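# Rudau two-arm rail station: known fault and replacement parts

Applies to Rudau stations shipped with the Jakach gripper set. Stations with the older fixed mounts are not affected.

## The fault

On some units, a gripper opens by itself when its carriage changes direction on the rail. The arm holds its position and no alarm is raised, so the first sign is usually a dropped part or garment. We have confirmed the fault on 7 stations. In 3 of them the gripper also closed again without a command, and for that reason we treat this as a safety matter. Keep hands away from the fingers whenever the power is on, even if the arms are idle.

The cause is a loose connector at the carriage circuit board. The cable pulls on it each time the carriage reverses, and after enough travel the contact drops out for a moment. The gripper then restarts and goes to its default opening.

Garment handling brings the fault out sooner than most jobs, with its short, frequent moves between the rack and the table. Wire hangers are also easy to lose from a gripper that has opened even slightly.
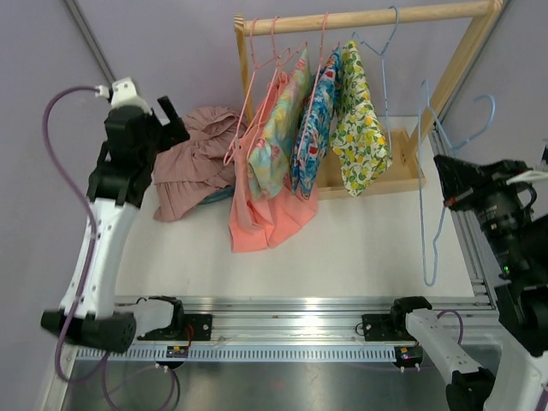
Yasir Sial wrote to us that his station ran clean for weeks on folding and only began dropping things once he moved it to hanging. He asked whether slowing the carriage would get him by until the parts came. It makes the fault less frequent but does not remove it, and we don't recommend running that way with people near the table.

## What to do now

1. Stop the job and switch off at the main supply.
2. Wait 15 seconds, then press each carriage connector fully home.
3. Check that the cable has slack with the carriage at both ends of the rail.
4. Run the gripper test from the service menu with no load.

If the gripper opens during the test, leave the station off and contact us.

## Replacement kit

The Kurek locking connector kit fixes the fault and is free for affected stations. It contains:

- 4 locking connectors
- 2 cable clamps, left and right
- Printed fitting sheet

Stations built after July have the new connectors already. Send requests to Aminu Onyeka at the Postden service desk, with the serial number from the base plate.

Page last changed 20 October 2020.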